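Skakotico Peel-and-Stick Floor Tiles: My Review After Four Months

I have wanted a checkered floor since I was a kid eating grilled cheese in my aunt's kitchen, so when we finally pulled the carpet out of our back hallway in January I knew what was going down in its place. The only question was how. Real tile was out of the budget (the one quote I got made me laugh out loud in front of the poor guy), and painting the subfloor sounded romantic until I read up on how many coats it takes. So, peel-and-stick it was!

I ended up with the Skakotico twelve-inch squares in plain black and plain white. I ordered 71 of them, enough for the hallway and the little laundry nook plus a few spares, and the whole order came to 335 dollars with shipping. You can spend a lot less. I very nearly bought the Clurkier ones, and I did get samples of both. The Clurkier black had a gray cast to it next to the window and the backing felt like a cereal box, so that settled it.

What's in the box

Tiles, a sheet of instructions, and a plastic smoothing paddle that I threw in a drawer after ten minutes. Get a real roller. I borrowed my neighbor's Keogh hand roller, and it made so much difference that I bought my own before starting the nook. The instruction sheet is fine, if a bit tiny. It does tell you to leave the tiles in the room for two days before you stick them, and I did that, stacked flat next to the dryer where I stubbed my toe on them twice.

One of my boxes had three tiles with dinged corners. I emailed and they sent replacements without making me mail the bad ones back, which I appreciated.

Putting them down

The prep is the worst part. I scraped staples for an entire evening, filled the low spots, sanded the filler, vacuumed, wiped, vacuumed again. Then primer, and the primer is extra, by the way! The product page sort of mumbles about it near the bottom. I used a jug from Clindau that they had at the hardware store and it went on like watery milk and dried clear.

With a checkered pattern you really, really want to snap your chalk lines first and start from the middle. Any drift shows up right away because your eye runs straight down the diagonals. I was off by a hair in my third row and by the time I got to the wall it was a hair and a half. You'd have to get down on your knees to see it. I know exactly where it is, of course.

The adhesive grabs hard. I had maybe a few seconds to nudge a tile before it was staying put, and the two I pulled up took bits of primer with them and had to go in the trash. Cutting is easy, though: score it with a utility knife, bend, snap. Around the door frames I made paper templates and cut with heavy scissors, and those came out better than I had any right to expect.

Living with it

Four months in, nothing has lifted. That includes the spot in front of the washer, where I drip every single time. The white tiles show dog hair if you have a dark dog and the black tiles show lint, dust, flour, footprints and everything else. I sweep more than I used to. A damp mop is all it needs, and the finish is a soft satin that doesn't glare when the afternoon sun comes in.

It's a little cold underfoot, and a little loud compared to carpet. I put a runner down by the back door and that helped.

The black did pick up one long scratch when we slid the dryer back in. My fault, there was grit under the foot. I heated the tile with a hair dryer, pried it up and dropped in a spare, and the whole repair took less time than finding the hair dryer.

Would I buy them again? Yes, and I probably will, for the upstairs bathroom. I'd knock off half a star for the primer business and another half for the silly paddle. Four out of five from me.

If you're on the fence about the pattern, look at a lot of checkered floors with plain, quiet walls before you decide. Pale gray with one strong door color is my favorite combination.

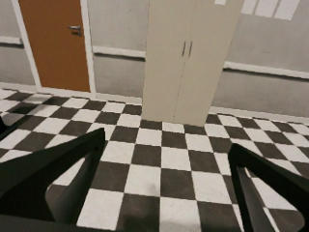 Quick answers from the comments

Can you put them over old vinyl? The instructions say yes if it's smooth and stuck down tight. Mine went over wood, so I can't vouch for it.

Do they smell? A bit, for the first couple of days. I kept the back door open and it cleared out.

Did you seal the edges? Only by the washer, with a thin line of clear caulk.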